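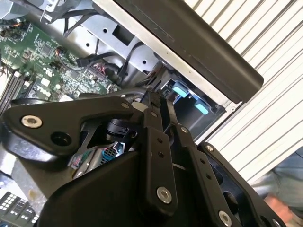 Pulling apart the old workstation before it goes

Posted Dec 8, 2019

I've been putting off dealing with the old tower for months. It did the accounts and the photo archive for years, then it got slow, then it got noisy, and in June I finally moved everything over to a laptop and stopped turning it on. It's been taking up good floor space ever since.

Before it goes to the e-waste depot I wanted to strip out anything worth keeping. That means the drives first, then the memory, then whatever else comes out without a fight. The case is heavy enough that I did it all with the side off and the cables still more or less where they were.

The memory is the easy part on these. The slots run in a row along the board, and the sticks come out once you push the clips back at each end. Don't pull on one side first. I did that on a machine years ago and cracked a slot.

My mate Pravesh Potgieter used to look after the computers at Denarico, and he told me to write down where every cable goes before touching anything. I thought that was overkill for a machine that's being scrapped. By the second evening I'd changed my mind, as I wanted to power it up one more time to check I hadn't left any files behind.

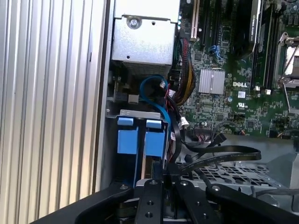

Asanka Bhuiyan
Writer, fixer of things, owner of too many chargers

The drives were the bit I cared about. On this Dell they sit in a metal cage under the power supply, with blue plastic carriers, and I do like that colour coding. Blue generally means you can grab it. The blue SATA cable loops around close to the cage and it's easy to catch it with your sleeve, so unplug that before you do anything else. The power leads are a tighter fit and need a bit of wiggling.

What I'm keeping:

Both hard drives, one for spares and one to wipe and pass on
The memory, if Pravesh's nephew still wants it
The cables – I always say I won't, and I always do
All the screws, in a jam jar

The power supply can go with the case. I had a look at what they sell for second-hand and it wasn't worth the postage. The whole tower might have brought 50 dollars as a going concern, and I'd have had to answer messages from strangers for a fortnight to get it. It cost me 2000 new, so that stung a bit.

I left the processor for last. There's a metal frame around the socket and thin levers that hold it shut, and they take more force than feels right. Lift them slowly. If there's old thermal paste about, clean it up with a cloth and some isopropyl before it gets on everything you own.
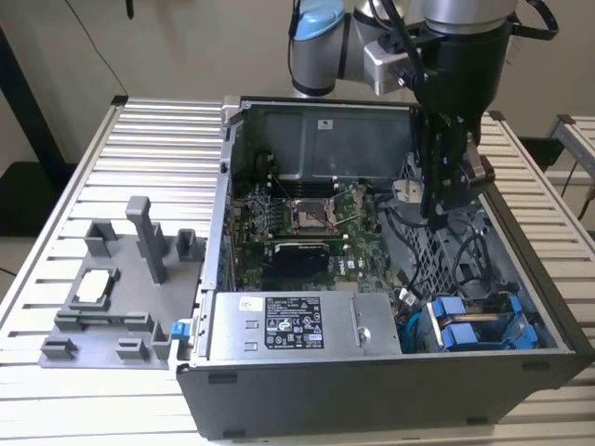

Socket open, levers up, tower on its side.

Next job is wiping the drives properly. I'll write that up separately, as it took 5 goes to get the software to start on the last one. The depot is open mornings only, so the case will be staying in the hallway a little longer.

Recent posts
Replacing the belt on a Vomum upright
Is the Nudel label maker worth it?
Sorting out the shed, part two
The Le Roux desk lamp, rewired

© Asanka Bhuiyan | Contact | Back to top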